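5 Setting up the heated underblanket

This section covers fitting the Wultine underblanket to a single or double bed. Read section 4 (Electrical safety) before you start. The controller must remain unplugged until step 8.

5.1 Before fitting

Check the cable along its full length for cuts, kinks or crushed sections. Check that the connector pins are straight. If any part is damaged, do not use the product. Contact the Fernolano service desk and quote the code on the sewn-in label.

The underblanket is used flat, beneath the bottom sheet. It must not be used on a folding bed, an adjustable bed or a water bed.

5.2 Fitting

1. Strip the bed down to the mattress. Leave a mattress protector in place if one is used.

2. Lay the underblanket on the mattress with the printed side up and the connector at the pillow end.

3. Set the top edge below the pillow line. Pillows must not rest on the heated area.

4. Pass the elastic straps under the mattress corners and pull until the surface is smooth.

5. Run a hand over the whole surface. Remove any crease before going on.

6. Push the connector into the socket until it clicks. Do not route the cable between mattress and headboard.

7. Fit the bottom sheet and remake the bed with the usual covers.

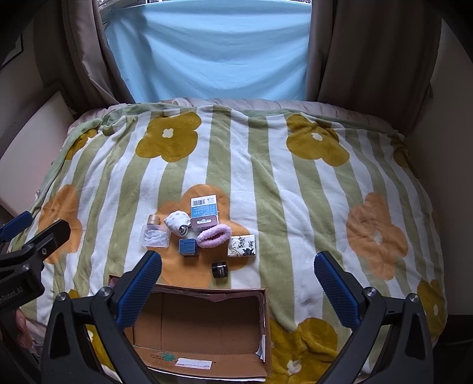 8. Plug the controller into a wall socket. Do not use an extension lead or a timer plug.

9. Select setting 2 and leave the bed covered while it warms. Reduce to setting 1 before sleeping.

CAUTION: Do not pin or tuck the underblanket. Pins can pierce the heating wire.

NOTE: Thick top covers hold heat in. If the bed becomes too warm, lower the setting before removing covers.

5.3 After first use

Switch off, unplug and allow the underblanket to cool. Lift the bottom sheet and check that the straps have not slipped. Repeat step 5 each time the sheet is changed.

If the underblanket has been washed, dry it flat for 24 hours before reconnecting it. See section 6 for washing instructions.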